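7/9/22
By the laundry coordinator, Okstead House

Hi all — your mid-year update on the laundry money, a bit later than I promised in January, sorry!

The short version is that the Okstead laundry is up and running and busier than any of us planned for. We've put 46 households on the books so far, mostly from the Fiverden end of town, and we're doing some 40 loads in a good week. Of the grant, $3433 has gone out the door. The biggest chunk was plumbing (the old taps had to come off the wall and the drain needed a new trap), then power points, then detergent, which we chew through at a rate I still find hard to believe.

We went with a top loader in the end. A few of our regulars have crook knees and backs and didn't fancy crouching, and I'm glad we listened. The lint filter clips to the inside of the drum, so it's easy to get at, and I've put cleaning it on the closing list. It had been missed a few times, and the towels told us so!

Where we're still struggling is sorting. Bags come in faster than we can get through them, and the plaid seat beside the machine has turned into the spot where everything lands. I'd like to spend part of what's left on shelving and 13 labelled tubs, and I've asked Barbieri for a quote.
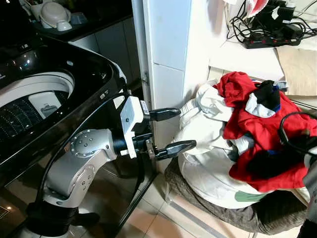
Gresow wrote back on the draft of this report that tubs were fine but a second drying rack should come first, as wet sheets were what held their own laundry up all last winter. Fair point — I've pencilled in both, and the rack only costs us two of the tubs if the quote comes in where I expect. Could you let me know if moving money between those lines needs your okay? I'll hold off ordering until I hear from you.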